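Project Plolen, report 2 (teleop demos in sim)
Halima Mbwambo, Wajid Qureshi, Amber Rowbotham
2023-09-10

## What we're trying to do

Teach a mobile arm a tidy-up task by driving it ourselves. No scripting. One person steers with the handheld controller, sim logs base motion + arm joints + camera, then we train on the logs. Everything in simulation for now, real hardware not before October (Dr Sithole has to sign off the safety form first).

Task for this report: drive up to the table, pick up the small flat item, take it to the drop zone. Sounds easy. Isn't, when you only have the robot's view to go on.

## Collecting demos

Two operators, Halima and Wajid. 22 demos recorded, 9 thrown out. Reasons for throwing out, mostly: gripper closed too early, operator paused too long to think, one where the logger wasnt running at all (Wajid).
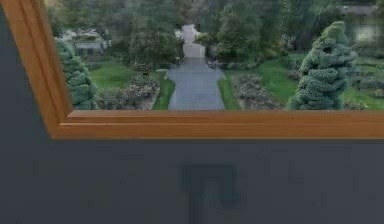 Steering was the hardest bit to learn. On the keyboard the base turns in jumps, so you overshoot, correct, overshoot again, and all of that ends up in the training data. With a view like the wooden window and the grey wall under it, the operator has no table to aim at and has to turn until the furniture comes back. The garden path through the glass is handy as a heading mark though, Halima started using it to square up before setting off. We then worried the policy would learn the garden instead of the table. Not tested yet, see to-do list.

Changes after the first batch:

- swapped keyboard for the analogue controller, smoother turns
- capped base speed while the arm is moving
- operator must say "start" out loud, other person starts the log (fixes the Wajid problem)
- retries allowed within a demo but only if the item hasn't been dropped

The retries one we argued over. Amber wanted only clean runs. Halima's point was that a policy that never sees a recovery can't do one. We kept retries in for now and tagged them so they can be filtered out later.

## Approaching the table

We settled on coming in from the short end. From the long sides the chairs get in the way and the arm has to reach over a backrest, which neither operator could do reliably. 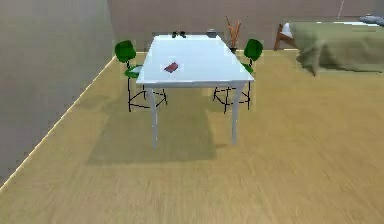
*Fig. 2: Table from the short end, dark red item on the near half, green chair on each side.*

Near half is comfortable reach. Far end isn't, elbow goes almost straight and the wrist starts to shake. So the things at the back edge are out of scope for this report.

## Results so far

Trained on the 13 kept demos. 7 successful picks out of 22 test runs. Most failures were at the grasp, base approach was mostly fine. When the item lies at an angle the wrist doesn't turn enough to match. Our guess is too few demos with varied angles, we got lazy and reset it the same way nearly every time.

## To do

- more demos, item angle changed every reset
- block out the window view and retrain, see if approach gets worse
- third operator (Amber) so it isnt just two people's habits
- ask Charalambos about the log format, timestamps drift between arm and camera
- write up controller settings properly, currently on a sticky note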